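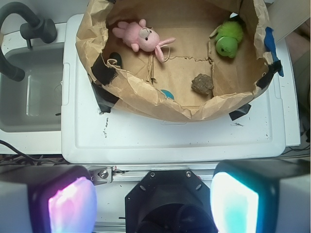
Robot arm takes shape beside the sink at Oltstead workshop

OLTSTEAD, 15 January 2026 - If you stop by the shared workshop in Oltstead this month, you may have to wait your turn at the sink, because the counter next to it has been taken over by a robot arm and a paper bag full of odds and ends.

The arm is the work of Genalyn Agbayani and Kvido Koubek, who started it at Agbayani's kitchen table and moved it over when the cables outgrew the room. They call it Fillix. It has two fingers with lighted pads on their inner faces, pink on one side and cyan on the other, and a good bit of aluminum rail holding things together. Parts have come to $249 so far, not counting the rail, which Koubek already had at home (he has quite a lot of it, he admits, and would be glad to share).

The job they have set for it sounds simple enough: reach into an open paper bag, taped down to a white tray, and pick out one thing at a time. A pink plush bunny and a green plush turtle share the bag with a lumpy brown rock, and it's the rock that Agbayani likes to talk about.

"The bunny gives a little when you squeeze it, and the rock just doesn't, so you can't close the fingers the same way for both," she said. "I've been thinking about that rock while I brush my teeth."

The two log every try in a notebook, and by this week they had reached number 3501. Saimi Pitkänen, who uses the bench across the room for clock repair, has been allowed to write down a few herself and says she's grown very fond of the turtle.

Fillix will be shown at the workshop's open evening later in January. There is room for 15 visitors, and names can be left on the sheet by the door.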